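Ticket 2577: Arm drives fingers into the table on utensil grasp (sim)
Project: Lastlow table clearing
Opened by: Suryani Pasaribu
Assigned to: Malathi Thevar
Opened: 14/06/2021
Status: open, workaround in place

Hi Malathi, me again, sorry! I was running the dining room task this morning and the arm had another go at pushing its fingers straight through the tabletop. Same thing as the old Nandik ticket, I reckon, only worse. It lines up nicely over the table, comes down, and then just keeps on coming. The contact force shoots up, the wrist starts to shudder and the controller trips with "joint limit exceeded", even though the joints are nowhere near their limits (I checked them all by hand, what a fun hour that was).

I've tried the usual things: restarted the sim, cleared the cache, went back to the September build. The old build does it too, so I don't think it's anything you changed last week.
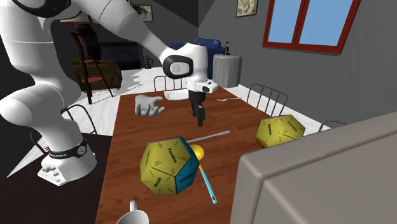

Dining room task, fingers open over the far half of the table.

Reply from Malathi:
Thanks for the log, that helps heaps. Can you tell me which table height it's loading? The Ingvarsson room file has its own value and I have a feeling the planner is ignoring it. Also, please switch off the hand tracking and run it again, I'd like to rule that out before I go digging.

Reply from Suryani:
Okay, hand tracking off, same fault. So it isn't that. The room file has the right table height, but you're spot on, the planner is using the default one from the Lavberg scene, and that's lower. So as far as the planner knows there's still plenty of air under the fingers when they hit the wood. No wonder it keeps pushing!

I put the height in by hand and ran 200 grasps overnight. Only two tripped, and both were on the ladle. I had a look at those this morning and the fingers went low on the handle end each time, so I'm guessing its collision shape is a bit off as well. Should I open a separate ticket for the ladle or keep it all in here? I've also dropped the step rate back to 1000 so the logs are easier to compare with yours.

One more grumble while I'm at it: the error message. If it had said anything at all about contact force I'd have looked at the table first and saved us both a morning.

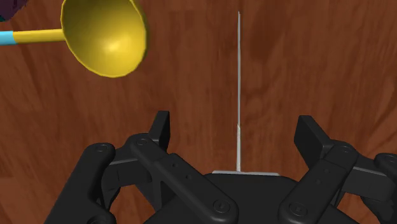
Is it safe to run this planner build on the real arm while the ticket is open?
Please don't. The wrong table height would carry over, and a real arm would hit a real table with the same force. Stick to the sim until the fix is merged and the force limit has been tested.

Reply from Malathi:
Separate ticket for the ladle please, and attach both logs. I'll make the planner read the height from the room file and throw a proper error if it's missing. I'll reword that joint limit message too, it's been bugging me for ages. Leave your manual value in for now.

Reply from Suryani:
Done, both logs are up. I'll run the full set again as soon as your branch is ready.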